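Reading time: 2 minutes

Extension of the Plavmont quarry permit - residents' discussion

modholm_residents
The regional office has confirmed that the public comment period on the Plavmont quarry extension will remain open until the end of May. The operator, Vukadinović, is asking for a further term on the existing site and for permission to work the eastern slope above Modholm. Written comments must include a name and a postal address. Comments sent without an address were set aside last time, and we would ask members to check theirs before mailing.

Our association has collected 1,302 signatures against the eastern slope.

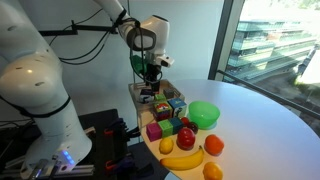
We have taken no position on the existing pit, where members hold differing views. The draft letter asks for three things: well testing by an outside laboratory, a limit on blasting hours, and publication of the dust readings from the school road.

east_slope_farm
I support the letter, but the paragraph on wells is too weak. Our water turned cloudy after the spring blasting and the company's reply was that the cause could not be determined. The letter should require testing before any new work begins. Testing afterward leaves the household to prove the damage.

pit_shift_b
I have worked at the quarry for many years and I must object to the tone of this thread. The site employs 160 people, most of them from Modholm and Ikley. The dust readings are already posted at the gate office and any resident may ask to see them. A cloudy well after a wet spring is not proof of anything.

east_slope_farm
The readings at the gate are taken at the gate. The school is downhill and on the other side of the road. I asked for figures from the school road in writing and have received no answer.

ikley_reader
May I ask where the number of signatures comes from? The notice at the Ikley store gave 1,410.

modholm_residents
The higher figure was the count before checking. Duplicate entries and entries without an address were removed - the lower figure is the one that will be submitted.

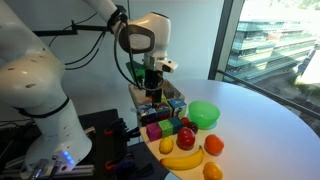
Revised wording for the letter

modholm_residents
The paragraph on wells now reads: "No work on the eastern slope shall begin until each household well has been tested at the operator's expense and the result given to the household." Further corrections should be posted in this thread.

pit_shift_b
That wording is fair. I still cannot sign a letter that opposes the slope outright.

Comments (2)

Snežana Babić: Please state whether tenants may sign, or only owners. The form does not say.

ikley_reader: The hearing notice lists the old hall in Ikley. Has the room been confirmed?

Contact the moderators | Copyright Modholm Residents' Forum | Back to top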